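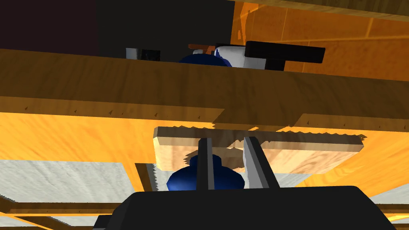 Reunion hotel block: anyone else having trouble with the Delia?

gomo_deckhand
Posted April 1, 2021

I tried to book my room for the May reunion this morning and the Delia told me our block was full. The newsletter said we had 500 room-nights set aside. I asked the desk clerk twice and she said she could only see what was left on her screen, and nothing was left at our rate. The regular rate is a good bit higher and I am not paying it if there has been a mistake. Has anybody booked in the last few days?

rustyhalyard
Booked two weeks ago by phone, no trouble. Wednesday through Sunday. They gave me a confirmation number while I was still on the line. Did you give them the group name? It is under Somex Association and not under the reunion name.

gomo_deckhand
I gave both. She found the group. She said full.

paperclip52
The 500 was for the whole week, and that goes faster than people think. Five nights times a hundred rooms and you are done. Last time we had more people coming in early for the harbor tour, and those extra nights come out of the same block.

quietharbor
I said at the planning meeting that we should have asked for 700. The answer was that the association has to pay for rooms that go unsold, and after the last reunion we were on the hook for 27 of them. I understand that. But now we have members being turned away before the deadline, and some of them will just stay home.

rustyhalyard
We were on the hook because people booked and then canceled the week before. If folks canceled when they knew they weren't coming, the number would have been a lot smaller. Asking for a bigger block doesn't fix that.

quietharbor
It doesn't fix it, but it doesn't turn anyone away either.

tall_pines_ed
The Marinescu across the street has rooms. I called just now. No group rate, but it came out a few dollars over the Delia once you take off the parking charge. Breakfast is included too. The banquet is a short walk, one light to cross.

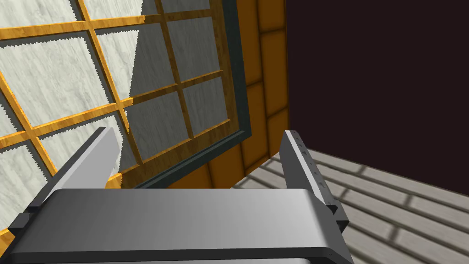 Robot gripper in a computer-rendered room.

gomo_deckhand
Thanks, I will look at the Marinescu. Does it have an elevator? My wife can't do stairs anymore.

tall_pines_ed
Two of them. Ask for the side away from the street. The trash trucks come early.

paperclip52
Before everyone runs across the street, remember that the banquet hall price depends on how many nights we fill at the Delia. If we fill the block, the hall is free. If people cancel there to save on parking, we get a bill for the hall and it comes out of the dues. I would rather see people stay on the waiting list for a week or so.

tall_pines_ed
He can't cancel a room he doesn't have.

paperclip52
I was talking to the people who already have one and are reading this.

lakeside_bosun
Is there a waiting list? The newsletter didn't mention it.

paperclip52
Yes. Call the hotel directly and ask for group sales. The front desk can't add you. Give them your nights, the number of people, and a phone number you will pick up.
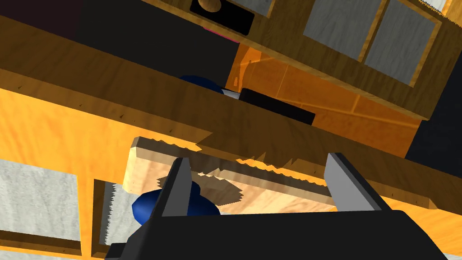
They work the list in order, and you get one day to say yes. Last time I was on it for four days before they called. If you only need Friday and Saturday, say so, as those are the nights they get back first when somebody shortens a stay.

quietharbor
Friday and Saturday are the nights everybody wants. I don't see how those come back first.

paperclip52
People leave Saturday morning to beat the drive. It happens every time.

lakeside_bosun
Another question while we are on it. Is the Gomosard bus still picking up from the airport or do we need a cab? I get in after nine at night.

rustyhalyard
The Gomosard runs until ten, last I heard. It stops at the Delia first and then the Marinescu. Pay the driver, exact change. If your flight is late you will want a cab, and I would split one with anybody landing Wednesday night.

lakeside_bosun
I am Wednesday. Sending you a message.

gomo_deckhand
Update. Called group sales and I am on the list for four nights. The woman there said some rooms were being held under the wrong code and she is going to look into it. I also made a booking at the Marinescu that I can drop up to two days ahead. If the Delia calls, I will take it and let the other one go that same day.

rustyhalyard
Good. Ask her to email you about the code. If she finds more rooms, post it here so the rest can call.

quietharbor
And if it was a wrong code, I would still ask for 700 next time.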